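Pillow swap is back at the Statenmont library this May

I dropped in on the bedding swap at the Statenmont library last night, and I came home with two cushions I did not need and a very nice set of curtains (sorry, hallway closet). It's the second year for this thing and it has grown a lot! Sadia Jatoi, who runs it, told me they took in 500 pieces of bedding this time, up from 200 last spring.

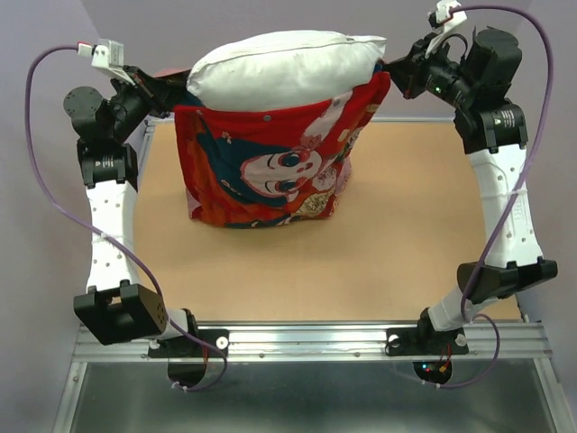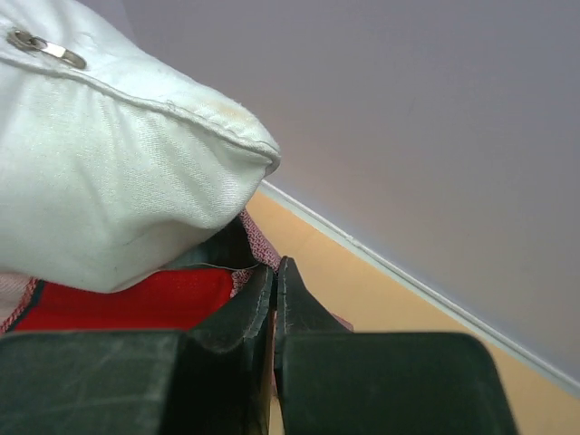
The rules are simple. Bring clean bedding, get a token for each piece, trade your tokens at the tables. Pillowcases go fastest, and anything for kids is usually gone by 8 p.m. - so go early if you have little ones. Whatever is left over heads to the family shelter on Malabanan Street.

I got talking with Fouzia Chaudhry in the duvet line, and she's hoping they'll add a mending table next time. I'd be there in a heartbeat, I have a quilt that's been waiting on me for years.

One more swap night is coming up later this month, same room, doors at 6 p.m. Drop off your bedding at the front desk any time before then, and please tie your sheet sets together!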